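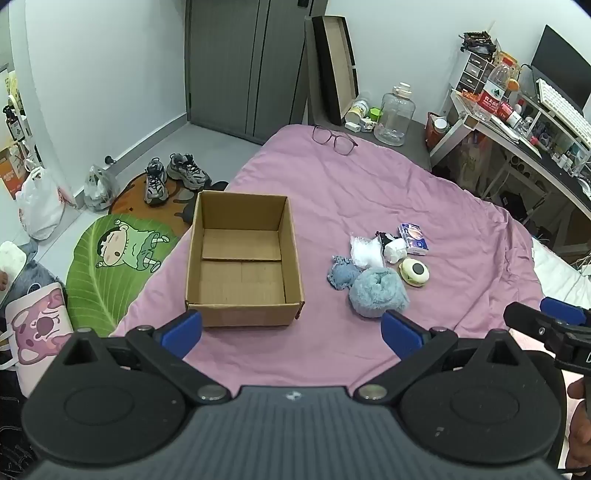

Room 15, upstairs. Box on the bed with small items beside it.

Home House News Minutes Rooms Laundry Sign-up Contact

Filed under: House Meetings / Repairs and Moving

AGUDELO HOUSE
Minutes of the residents' meeting held December 15, 2018, in the downstairs kitchen

Present: Wilson Huamán (chair), Tamara Pană, Tarcísio Queiroz, Waldemar Tokarz, Jelle Vandenberghe (minutes)

Apologies: none received. The downstairs back room did not send anyone.

Minutes of the last meeting

Read and accepted with one correction. The broken dryer is the one nearest the door, not the one by the sink. Tarcísio asked that the correction be passed on to the repair company as well. Wilson has already done so.

Matters arising

The new shower curtain has been put up. The spare keys are back on the hook. The question of bikes in the hallway was held over to the next meeting.

Upstairs floors

Wilson reported that the landlord has agreed to replace the floors in the upstairs bedrooms. The present floors date from 1975, when the house was built, and have not been replaced since. The work will be done by Prirnedix. They will do one bedroom at a time and need two days per room. The downstairs rooms are not included.

Each room has to be cleared down to the large furniture before the crew arrives. Beds, desks and wardrobes can stay and the crew will shift them from one side to the other. Everything else has to come out, including whatever is under the bed and under the desk. Prirnedix will not move loose items and will not start in a room that has things on the floor.

Waldemar asked whether wardrobes have to be emptied. Wilson said yes for anything on the bottom. Clothes on hangers may stay if the doors are closed. Waldemar said his wardrobe does not close all the way. Wilson will ask the crew to look at it and in the meantime Waldemar should tape a sheet over the front.

Tarcísio asked if the hallway would be done too. It will not. He asked for it to be noted that the hallway is in worse shape than any of the bedrooms. Noted.

Order of rooms

Room 15 goes first, then Tarcísio's room, then Waldemar's, then the small room at the end, which is used for the ironing board and the suitcases. Jelle offered to trade places with Waldemar, who has exams, but Jelle's room is downstairs and so does not come into it.

Room 15

Tamara has started packing. She went through what is in the room so that people know what will be coming down the stairs.

Small items. The things from the bed, including the light blue plush ball, the blue knitted cloth, the tissue pack and the compact, will go together in one box. Her glasses are not to be packed. Tamara asked that anyone helping check the bedding before folding it. The pink bedspread will be folded last and put in a clean bag.

The box. Wilson pointed out that the box on the bed has no flaps and cannot be taped shut. After some discussion it was agreed that boxes without flaps are fine for light things that stay in the house, but they go on top of a stack and nothing is put on them. They are not to be sent to storage. Tarcísio has a number of flat boxes with flaps behind his door and will bring some up.

Nightstand. The white plug adapter stays with Tamara, as she will need it wherever she is sleeping. The large clear jug is empty and will go to the kitchen. Waldemar asked if he could have it for watering the plants on the landing. Tamara agreed, but wants it back.

Desk. The monitor and the white keyboard will be carried down by hand and put on the sideboard in the living room, with a towel over them. Cables are to be labeled before they are unplugged. The drawer organizer can be moved with its contents if someone holds the drawers closed. Jelle suggested a strip of painter's tape down the front. Regular packing tape took the finish off his own drawers last year.

Under the desk. The storage box can go down as it is. Tamara will go through the orange paper bag and the white plastic bag herself before the move and asked that nobody throw either one out.

Board against the wall. The large black-framed piece beside the wardrobe will be wrapped in a blanket and carried by two people. It will stand behind the living room sofa, facing the wall. It will not go to storage.

Floor. The sneakers and both mats need to come up, the round brown one and the green leaf-shaped one with the cartoon boy. Tarcísio thought the mats could be rolled. Tamara would like the leaf one kept flat, as she does not want a crease across the boy's face. It will go under her mattress in the living room.

Wardrobe. It is tall and has sliding doors. Wilson measured the doorway and does not want to try taking it out. It will stay in the room. Tamara will clear the top and the bottom of it. The crew should be told to lift it and not drag it.

Sleeping arrangements

Anyone whose room is being done will sleep in the living room. The TV goes off when that person wants to go to bed. Waldemar asked for a time to be set. It was left to the people concerned, with a note that this did not go well during the window repairs.

Jelle has a folding mattress that can be borrowed. It needs airing.

Storage

Jelle had looked into renting a unit from Kestton for the whole period. The price quoted was $400, with the van extra. Most of those present thought this was too much for a few boxes. Tarcísio was in favor, mainly on account of his records. A show of hands was taken and the unit was turned down. Tarcísio's records will go in Wilson's room against the inside wall, away from the radiator.

The small room at the end of the hall can be used for stacking until its own turn comes. After that the stacks have to move into a finished bedroom. Wilson will put a sheet on the door showing what is where.

Labels

Agreed as follows:

- Name and room on two sides of every box, in marker.
- Write what is inside in a few words. "Stuff" is not enough.
- Heavy boxes get an H on top. Books go in small boxes.
- Liquids stand upright in a plastic bag, inside a bucket or bin. They do not go in with clothes or paper.
- Anything without a label by the evening before will be left outside the owner's door.

Waldemar will buy two markers and a roll of tape and put the receipt in the kitchen drawer.

Giveaway and trash

Tamara said packing was a good time to get rid of things and asked if there could be one place to leave them. A giveaway table will be set up in the downstairs hall, next to the shoe rack. Clothes should be washed first. Things left on the table after the last room is finished will be dropped off at the Iko thrift store, which takes household goods and clothing but no mattresses and no electrical items. Tarcísio will drive.

Cardboard should be broken down and put behind the bins. It was noted that the bins were overfull twice this month and that a bag was left on the stairs. No one present knew whose bag it was.

Carrying day for room 15

Wilson, Tarcísio and Waldemar will help Tamara. Jelle has work but will clear the living room the evening before and move the clothes rack into the laundry. Boxes first, then the desk things, then the framed piece, then the mats and bedding. Shoes off the stairs, please. The light on the upper landing is out again and Wilson will replace the bulb before then.

Tamara will make soup for whoever helps. Waldemar does not eat celery.

Kitchen

The top shelf of the refrigerator was cleaned by Tarcísio. Three containers had no name on them and were thrown out. Jelle said one was his. It was agreed that names go on containers from now on, the same as on the boxes.

The crew from Prirnedix may use the kettle and the downstairs bathroom. Mugs for them will be left on the tray.

Any other business

Waldemar asked about heating in the upstairs rooms while the doors are off. Wilson did not know the doors were coming off and will find out.

Tamara asked whether nails or hooks in the walls have to be removed. They do not. The work is on the floors only.

Tarcísio asked who has the long extension cord. It is in the small room, behind the suitcases.

Actions

Wilson: ask Prirnedix about doors, heating and Waldemar's wardrobe; replace landing bulb; sheet for the small room door.
Tamara: sort the bags under the desk; label cables; clear top and bottom of wardrobe.
Tarcísio: bring boxes with flaps to room 15; drive to Iko when the work is finished.
Waldemar: markers and tape; cover for wardrobe.
Jelle: air the folding mattress; clear living room; write to Kestton to say no; type up minutes.

Next meeting: after room 15 is finished and before the second room is packed. Wilson will post the time on the refrigerator.

Minutes taken by J. Vandenberghe. Corrections to Jelle or on the sheet by the phone.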